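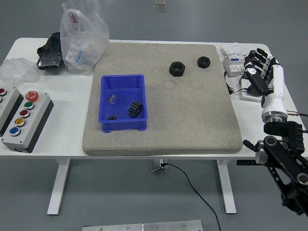 The sorting cell on an ordinary morning, a gear and nuts out.

I have a bee in my bonnet about cleaning robot hands, and since Kaisu Valtonen has given me this column for the week you're all going to hear about it.

We look after robots the way most people look after a boiler. It gets ignored until it makes a noise, then someone rings Oksanen for a spare, and everybody stands about with a mug complaining about the price. Our arm at Hament went on like that until September, when a finger joint seized and we lost 16 working days to it. The joint had fluff in it. Fluff! I could have got it out with a paintbrush (and later did, with the old one, just to annoy myself).

So now I do a proper round before anyone presses anything. Wipe the fingers, work each one through its travel by hand, power off, look at the cable where it bends by the wrist. Then a few slow picks with the small parts while I stand close enough to hear it. It takes 28 minutes, and I've been told more than once that this is 28 minutes of sorting we don't get. Well, yes. So is a seized joint.

Small parts are what I'd always test with, and I've had this argument with the people at Matel, who like a nice big foam block. A foam block forgives everything. A thumb that's a touch stiff will still squash foam and lift it and you'll go home happy. Give it a little toothed gear lying at the bottom of a blue bin, with the thumb having to curl down over the side of things to get near it, and you'll learn far more about the state of that hand. I leave a couple of hex nuts out on the grey surface as well, one bigger than the other, for the flat pick afterwards. My colleagues think they've been forgotten. Please stop putting them away.

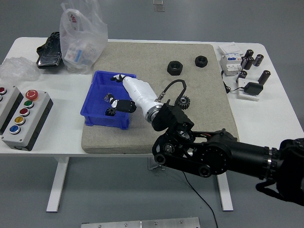
Cables are my other grumble. The Demano manual gives them one paragraph and a line drawing, as if they'd look after themselves. On our arm there's a black one that loops up off the top of the wrist ring and back to the bracket, and I'd put that loop ahead of any motor on my list of things to look at. Too tight and it tugs, too slack and sooner or later it catches on something — and then you get faults that come and go and send you hunting in the software for days. I spent nearly 300 euros of someone else's budget on a replacement board once before I thought to wiggle a plug.

What I'd like is for the morning round to go on the rota with a name next to it, same as the bins. Three of us could share it easily. I'll show anyone who asks, and the paintbrush lives in my top drawer.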